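# Keeping House Papers So You Can Find Them When There's a Fight Over Money

A few years back I moved out of a rental on Jestton Street and got into it with the landlord over the security deposit. I had paid $3000 when I moved in. I wanted it back (less a blind I really did break), and he wanted to keep most of it for carpet, paint and a "general cleaning" that came to $283 all by itself. I was right about nearly all of it and I still had a miserable month, because every piece of paper that proved I was right was in a different drawer, or in the car, or under the cat's vaccination record.

So these are my tips for the household side of a dispute. I'm not a lawyer! The rules on deposits and small claims are different from state to state, so look yours up on the court's own website or call the clerk. What I do know is how to keep paper in an ordinary house with ordinary people walking around in it.

## Start with one box

Pick one box with a lid and put everything about the place you live in it. The lease or the closing papers, the move-in checklist, repair receipts, letters, the lot. You can sort later. My neighbor Mylene Tagle uses an old boot box and hers works just as well as the accordion file I spent good money on.

Keep it out of the basement. Keep it out from under the sink too, and yes, I have done that.

## Receipts fade, so copy them

Thermal paper is the shiny kind you get at the register, and it goes blank. It goes blank faster on a sunny windowsill or pressed up against a plastic sleeve. I had a receipt for a rented carpet cleaner that would have helped me a lot and by the time I needed it, it was a nice clean white strip.

- Copy or photograph a thermal receipt the day you get it.
- Write the store, the date and the total in pencil on the back.
- Staple it to a full sheet of paper. Small slips fall out of folders.
- Skip the tape over the printing. The glue can take the ink right off.

## Write down the phone calls

Landlords call. Contractors call. Insurance adjusters call when you have a pot boiling over. I keep a cheap spiral notebook by the phone charger and write down the date, the time, who it was and what they said they'd do, while I'm still on the line if I can manage it. Then I send a short email that goes something like this:

> Hi, thanks for calling this morning. Just so I have it right, you said the plumber will come before the end of the week and there's no charge to me. Let me know if I misunderstood anything.

It feels stiff the first time. You get used to it, and most people write back "yep, correct," and there you have it in writing.

One warning - recording the call itself is a whole other thing, and in some states everybody on the line has to agree to it. Stick with the notebook unless you've checked.

## Take your move-in photos with the lights on

Open the curtains, turn on every lamp, and go room by room in the same direction. Start each room with one wide shot from the doorway so anybody can tell where the close-ups belong. For a stain or a crack, take one photo from a few steps back and one up close with a ruler or a coin next to it. Open the oven. Open the fridge. Get the inside of the closets, and the window tracks (they love to charge you for window tracks).

Then email the photos to yourself, and to the landlord if you're on decent terms. I named my folder "Kitchen April" and another one "Kitchen April 2" and regretted it, so use the address and the room. 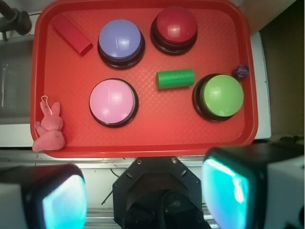 Color coding is the part I put off longest, and it has saved me the most digging. I use sticky tabs, one color for money, one for repairs, one for letters and one for photos, and I wrote the key inside the lid of the box. Choose colors you can tell apart in bad kitchen light. Pale lavender-blue and bubblegum pink, like the buttons in the picture, are easy enough for me side by side, but I'd stay away from pairing a red with a darker red like that button and the tray it's on. I did two greens my first time around and ended up with the electric bills filed in with the letters. A tray with a raised rim is good for the sorting stage too, when you've got half a stack of tabs and clips that want to roll off the table.

## Make a one-page timeline

If it looks like you might end up in small claims, sit down and write one page. Date on the left, what happened on the right, and the tab color of the paper that proves it at the end of the line. Mine ran something like:

- Moved in, paid deposit (money tab)
- Told landlord about the wet carpet by the back door, by email (letters tab)
- He said he'd send someone (notebook, phone call)
- Moved out, gave back keys, took photos (photos tab)

Keep the adjectives out of it. My first draft had the word "ridiculous" in it more than once and my friend Adelino Antunes crossed them all out with a very fat marker. He was right, it read a lot better.

## Bring copies, and fewer than you think

I had almost 100 pages. I used maybe a dozen. Ask the clerk how many sets you need - where I was, it was one for the judge, one for the other side and one for me. Number the pages by hand at the bottom corner so you can say "page 5" and everybody turns to the same thing. Paper clips are better than staples here, as you may have to hand one sheet over and you don't want to be up there picking at it with a fingernail.

Bring the originals too, in a separate envelope, and only hand those over if someone asks.

## When it's over

Hang on to the whole folder until the check has cleared, and for a good while after that. I put mine in a big envelope with the address and the year I moved out on the front. Shred anything you're tossing that has an account number on it. The notebook stays by the phone, and I'm currently filling up another one about the dishwasher.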